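Can Machines Do Chores Yet? Speaker notes, Zdenka Tomić
Lurasville shop automation meetup, September

Opening
Say hello, thank Elvia Zepeda for the invitation. The talk is about picking things up and putting them away. Start with the smallest job we have, one item on a bare tabletop.

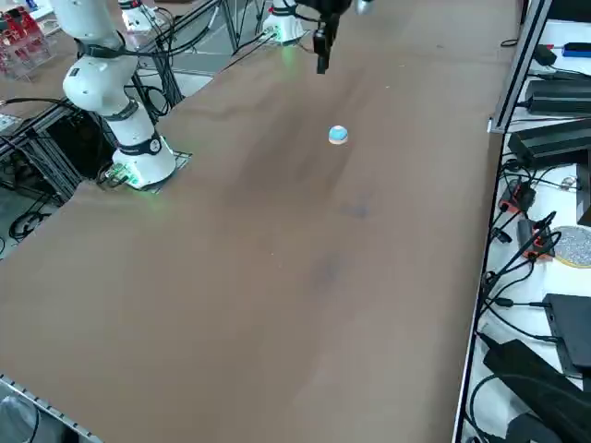
What a person does
Ask the room who wiped a counter this morning. A person clears small items without looking twice. Our kitchen trial at Pretuvura had 142 tidy-up attempts on the list. Paavo's shop list had 279. Most were dull jobs like this.
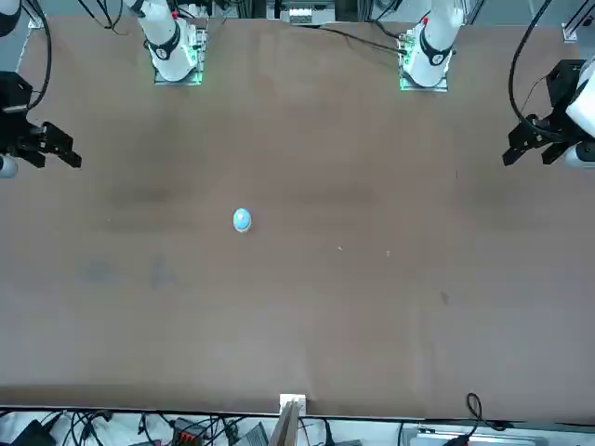
Small items are where I would test any claim about home robots. A plate gives the fingers plenty to hold. A little domed thing with a light blue top gives them a curve, and the grip has to land low on the sides. Mention crumbs too: the two specks beside it are nothing to a gripper, but a cleaning job has to include them.

Two arms or one
Two arms help with towels, lids and bags. For one small part, one arm is enough. Pause here for questions on cost. 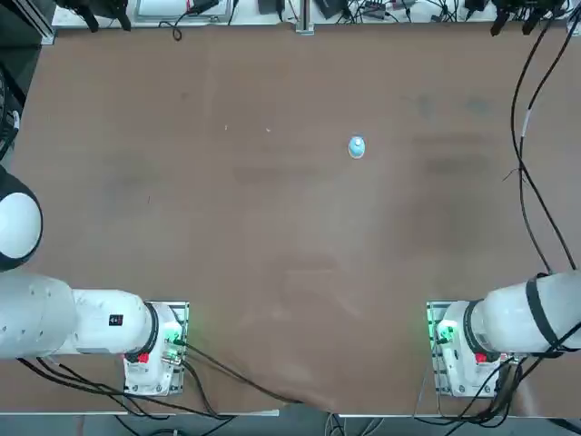

Both arms at the near edge, item out near the middle.

Where we are
Sorting known parts on a shop bench: yes, with someone nearby. Clearing a family kitchen table: not yet. Kwok-wai gives it 6 years. I would not put a number on it.

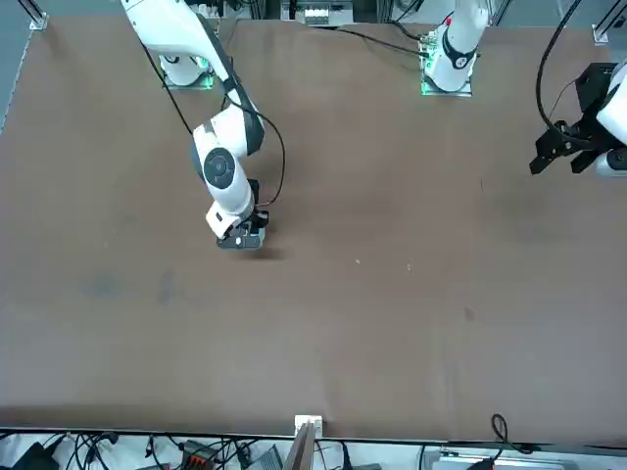

Gripper pointing down, just above the table surface.

Close
Leave 60 seconds for the sign-up sheet. Zlatko has the handouts.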